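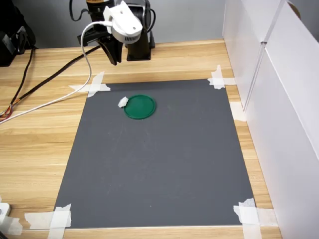 Hawi Kahsay has been laying out workbenches and desks at Romanberg for long enough that people from the other floors now come and ask her to do theirs. She starts with the surface. "Get the mat down first and decide where everything else goes after that," she says. The one on the blond wood desk is large and dark gray, with white masking tape at all four corners and light scuffs in the middle. I asked if the scratches bothered her. "No. A mat gets scratched. When it curls up, I throw it out."

She used to buy mats with rubber backing from a supplier called Ceduvier, and she still has 21 of them on a shelf. They slid on smooth wood, she says, and some left a gray film that took an afternoon to get off. Now she buys plain ones and tapes them.

Why masking tape? "It comes up clean if you don't leave it for years. I change it in April, when we do the big cleanup. Packing tape is stronger, but then you're scraping."

Her partner in most of this work is Omid Nikzad, who came over from the Plultley office and has firmer opinions about cables. He would like every cable run down the back of the desk and tied to a leg. Kahsay lets them lie across the top if the desk gets rearranged often.

"Omid ties them, and then somebody wants to move something four inches and out come the scissors," she says.

Nikzad, when I put this to him, said he uses hook-and-loop straps and has not cut anything in a long time. "I do get asked to redo her desks," he added. "She gets asked to redo mine too."

They agree about wall color, which they both want light and plain, and about wood. Painted desktops are out. Kahsay tried two white ones and found that the tape lifted the paint at the corners. On bare or clear-coated wood she has had no trouble, and she likes a grain that runs left to right. "I line the mat up with it. I don't measure unless someone asks me to."

A desk takes her up to 100 minutes, most of it spent clearing off what was there before. She wipes the wood with a damp cloth, dries it, and leaves it alone while she has coffee. Then the mat goes down, far corners first. She presses each strip from the middle outward with her thumb.

I asked what she would change if she had the money. She thought about it for a while.

"Deeper desks. You put your equipment along the back and then the mat ends up closer to you than you want. Another hand's width would do it."

Nikzad wants better lamps.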